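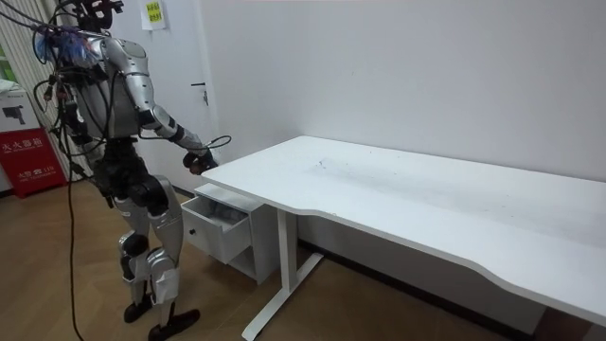
February, notebook 2, desk fit-out

Started 8:40. Goal for the morning was to decide what to do with the white desk before the Laizer samples arrive and the benches fill up again. Wayne wants a yes or no on keeping it as the finishing desk. My vote going in was yes. Still yes, with some work.

**Top**

Dark scuffs near the middle, faint, in one small cluster, and a few light streaks elsewhere. I want to know what they are before anyone goes at them with something strong. Tried in this order:

- Damp microfiber, no product. Lifted dust, left the scuffs as they were.
- Dish soap in warm water, soft side of the sponge. Scuffs a bit lighter, or I had stopped looking straight at them. Call it no change.
- White eraser, light pressure. Took off most of one mark. Crumbs everywhere, vacuum after.
- Isopropyl on a cotton pad, tested first on the underside near the back. No dulling after 3 minutes, no color on the pad. Used it on the remaining marks and they came up maybe halfway.

Stopped there. Melamine sponge would probably finish the job but Kelly used one on the old Jevum table last year and left a matte patch you can still find with a flashlight. If we try it, try it at the back against the wall first.

The streaks are a different thing. They come and go depending on where you stand, which makes me think residue. Wiped one with plain water and dried it right away with a clean towel. Gone when I checked at 10:15. The rest can be done the same way, two towels, one wet, one dry, change the dry one often.

**Front edge**

The inward curve is the reason I like this desk. You can get close to the work without leaning, and the forearms have somewhere to go. It is also the reason the standard clamp lamp won't sit right. The Evus clamp has a straight jaw, and on the curve it only touches at the two ends and rocks if you bump the arm. Options:

1. Put the lamp at the left, near the corner, on the straighter part. Fine for right-handers. Elsie is left-handed and will be working in her own shadow.
2. Make a filler block to match the curve. Needs a template. Half an hour with cardboard and a pencil, then a scrap of something firm with felt on the face.
3. Wall lamp. The wall is plain and there's nothing on it to work around, but we would have to find out what is behind it before drilling.

Going with 2 for now. Vitalii has the good contour gauge, ask him for it.

**Drawers**

Drawer cabinet under the left end. Emptied it and wiped it out. One drawer was running stiff, and the trouble was a folded delivery note down behind it. Pulled the note, ran the drawer in and out a dozen times, fine now. A little dry silicone on the runners, wiped off the extra.

Proposed contents, top to bottom. Argue with me in pencil:

- Pads, cotton swabs, masking tape, pencils
- Small hand tools, in the cut foam tray if it fits (measure first, I think it is a finger too wide)
- Sandpaper, sorted by grit, in the flat folders. No loose sheets.

No liquids in the drawers. The isopropyl goes back to the cabinet by the sink every time.

**Height and level**

Put the long level on the top, lengthwise and then across. Lengthwise is good. Across, it drops toward the front, 2 mm over the depth. You don't see it but a round pencil does roll if you set it down carefully. I don't know yet if that is the floor or the desk. Checked the floor in front and got nothing clear because the level kept finding grit. Sweep and repeat.

If it is the desk, a thin shim at the front will do it. If it is the floor, same shim, different note in the book.

**Clearance**

The far edge of the top runs along the wall. For gluing I would like a small gap so drips and offcuts don't get pressed in there – or else a strip of trim to close it off completely. Something in between is the worst choice, and I'd say that's what we have. Andor thinks trim. He also offered to cut it, so trim.

Keep 60 cm clear at the left end so the drawers can be opened with someone standing there. Not marking the floor for it, the tape curls up and collects dirt.

**Protection**

No cutting directly on this top. The big cutting mat from the Brarkolen job is 109 cm long after Kelly trimmed the bad end, and it should cover the working stretch with room to spare on either side. It doesn't follow the curve though, so the front corners will hang over a little and catch on sleeves. Round them off with the heavy scissors. Leave the mat flat overnight under a board first, it has been rolled since the fall.

Nothing hot on the top either. Heat gun rests on its stand, and the stand rests on the tile.

**To do**

- Remaining streaks, water and dry towel (me, this afternoon)
- Patch test with melamine sponge at the back, only if the scuffs still bother people
- Cardboard template for the lamp block, gauge from Vitalii
- Sweep, then level again and write down both readings
- Trim along the wall (Andor)
- Measure foam tray against drawer
- Mat under board

Added 2:20. Kelly looked at the scuffs and says leave them, they will be under the mat. Fair enough. Patch test crossed off.

Added 3:45. Swept and leveled again. Floor drops the same 2 mm toward the front. Shim goes in tomorrow, need something that won't creep. Elsie suggests a slice of the gray rubber left over from the Laizer crates, will try that first.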